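Chapter 4
Ordinary Work: Can Machines Do the Chores Yet?

Industrial robots have welded car bodies and stacked pallets for decades. They succeed because the factory is arranged to suit them: each part arrives in the same place, at the same angle, and nothing soft is allowed near the line. A home offers none of these conditions, and nor does the back room of a small shop. This chapter asks how far machines have come in handling such places, and where they still fall short.

Consider the dressing of a table with flowers, a potted plant and a crate trimmed with ribbon. A shop assistant learns the task in a morning. For a machine it brings together several of the hardest problems in the field. Ribbon has no fixed shape. Leaves bend when touched and may hide the edge of the thing to be grasped. Cloth must be found, lifted and laid down again, and it seldom falls the same way twice.

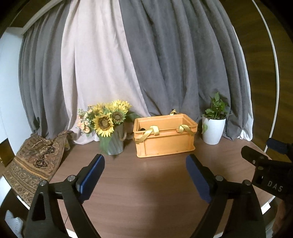 Rigid goods are a simpler matter, although the difference is easily overstated. In the Trestska trials, discussed in Section 4.2, a two-armed machine was asked to clear and reset a shop counter 200 times. It moved boxes and tins with few errors. With fabric and cut stems it completed the task in 27 attempts, and most of those were slow. Jailson Macedo, who directed the trials, concluded that the machine was ready for the stockroom – but only under supervision.

The Lasen study, which followed household tasks, reached a similar view by a different route. Both are set out in full below, together with the methods used to judge when a chore may properly be called finished.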